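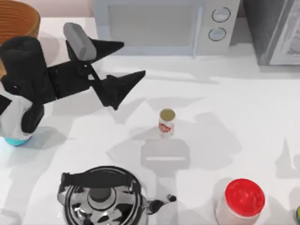 How to ask your town council to review a sister city agreement

Many towns have a sister city abroad, and most residents remember it only when something bad comes in the news. Last year the government in Gendska closed two newspapers and arrested their editors, and several people in Vedwood asked me what they can do about our agreement with Wudgate, the port city in the north of that country. I went through the procedure myself, so I write down the steps. The rules in your town may be a little different, but the order will be similar.

Step 1. Find the agreement

Ask the town clerk for a copy. You do not need to explain why you want it. Ours has only 6 pages and was signed in May. Look for three places in the text: how long it lasts, who can end it, and how much notice must be given. If there is an annex about money, ask for it also. In Vedwood the town spent $2,269 on the exchange in the last budget year, mostly on travel for the school choir.

Step 2. Decide what you are asking for

There are several possibilities, and the council will treat them differently:

– a public statement, with the agreement staying as it is
– a pause of official visits
– a full end of the agreement

I recommend choosing one. My first letter asked for a pause and also for an end, and the clerk returned it with a polite question which one I meant.

Step 3. Write the petition

Keep it to one page. Put the request in the first sentence and the reasons after it. Write about the actions of the government and stay careful with words about the people who live there. Families in Wudgate have hosted our students, and some of them will read what you wrote. For every claim, give the source and the day it was published. If a thing is only alleged, write that it is alleged.

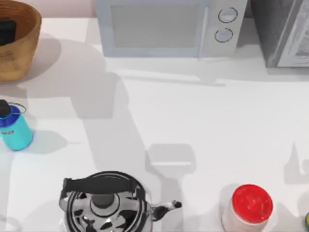

Basket, microwave, kettle and water bottle on a white countertop.

Step 4. Collect signatures

Vedwood requires 100 signatures of registered voters. Collect more, as some will be refused for a wrong address or a name that cannot be read. Each sheet must have the full text of the petition on top. Sheets with only a title are not accepted.

Step 5. Hand it in

Bring the original and 2 copies to the clerk's office and ask for a stamp on your own copy. The deadline for the winter session is 20th December. An e-mail is not enough, even with a scan attached.

Step 6. Speak at the meeting

Each speaker has three minutes. Read your text aloud at home first with a clock. Council members may ask why the town should deal with foreign policy at all. I answered that the agreement is a decision of the town, so the town can look at it again. They may also ask what happened in other places. Paucar, our neighbor across the river, paused its visits and kept the letters between the schools, and the text of its resolution can be read on the town website.

After the meeting

The council can vote the same evening or send the matter to a working group. If it goes to a group, write down the date when the report is expected and call the clerk one week before. When a petition is refused, you can submit a new one in the next session, but the wording of the request has to be changed.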